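Opinion | Automation & Standards

We use cookies to improve your experience on this site. By continuing to browse you accept our cookie policy. Manage preferences

Write the handling rules before the first demonstration

By Ghada Kanaan

Most of the standards effort in robotics goes to the machine: guarding, stopping distance, force limits, the emergency stop. Very little of it goes to the person holding a gripper by hand and recording the movements that a robot will later be trained to reproduce. I think this is a gap, and I think it should be closed with a short written procedure and not with another large document that small operators can't afford to read.

A demonstration recorded with a hand-held gripper is a specification. Whatever the operator does with a package, including where the fingers land and how hard they close, becomes a candidate for what the robot does in a warehouse. If two operators have different ideas about an acceptable grasp, the training set contains both ideas and labels neither of them. No amount of tuning downstream will recover the distinction.

Soft packaging is where the problem is easiest to find. A rigid carton tolerates a wide range of grasps. A pack of wipes doesn't. Its top bulges, its sides give way, and the force needed to hold it depends on how full it is and where it is held.

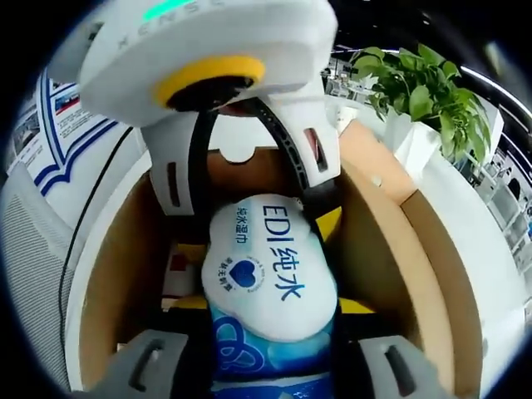
A soft pack of wet wipes held between the fingertips of a hand-held gripper, inside an open carton.

The draft procedure I worked on for Justberg ran to 2 pages. It required a stated grasp region for each class of item, a stated approach direction and a rule for what counts as a failed attempt. The last of these took longer to agree than everything else combined. Operators wanted to discard any attempt in which the item slipped. The engineers wanted to keep slips, provided the recovery was clean and tagged. The engineers were right, but only on the condition that the tag is applied when the attempt ends. Tags added a month later, from memory or from video, are guesses.

I have since reviewed a set of 3,424 demonstrations recorded by Mets under no written procedure at all. The operators were competent and the equipment was well maintained. Even so, 900 of the recordings had to be set aside, mostly for reasons a single paragraph of instruction would have dealt with. Some started with the item already gripped. Others ended before release. In one large group the operator's free hand had steadied the carton, a form of help the target robot, having one arm, would never receive.

The carton deserves its own clause. Procedures tend to treat the box as background and the product as the task. In practice a flap standing in the approach path is an obstacle, and moving it is a manipulation with its own start, contact point and end. It should be recorded and labelled as such.
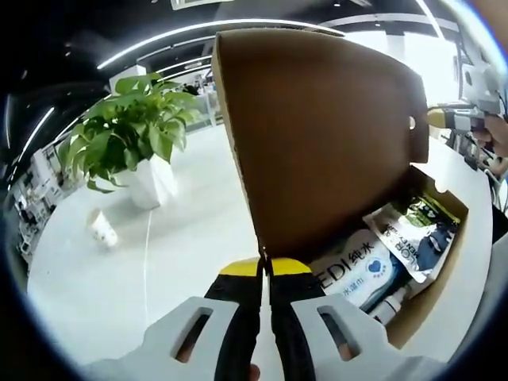
Thin board is gripped at an edge, so small errors in alignment matter more than they do on a package. A procedure should say how far from the corner the contact may be, whether the flap is to be folded or only held clear, and who holds what when two people are working with two tools. Where a second operator is present, the record should name the lead hand for each step. I would make this mandatory. It costs one field on a form.

The usual objection is that variety is valuable and that rules remove it. I accept the first half. A model trained on one grasp from one angle will be brittle. The answer is to specify the variety: state the range of positions, the range of lighting, the mix of items, then check that the recordings cover it. Uncontrolled variation clusters around whatever is comfortable for the operator. At Iltberg we plotted the contact points from 600 attempts and found most of them on the same side of the pack, which was the side nearest the operator's chair.

A second objection concerns cost. The Gakau pilot, which adopted a written procedure in September, spent up to a day training each operator. Its managers thought that was excessive. I would put it beside the labour of recording the same items twice.

I'm not asking for certification, and I would oppose it at this stage. The methods are changing too quickly – grippers especially – and a certified procedure would be out of date before the audit was booked. What buyers of demonstration data should ask for is the procedure in force on the day of recording, with its version number, delivered alongside the files. A supplier who can't produce one should be asked how the failed attempts were identified, and by whom.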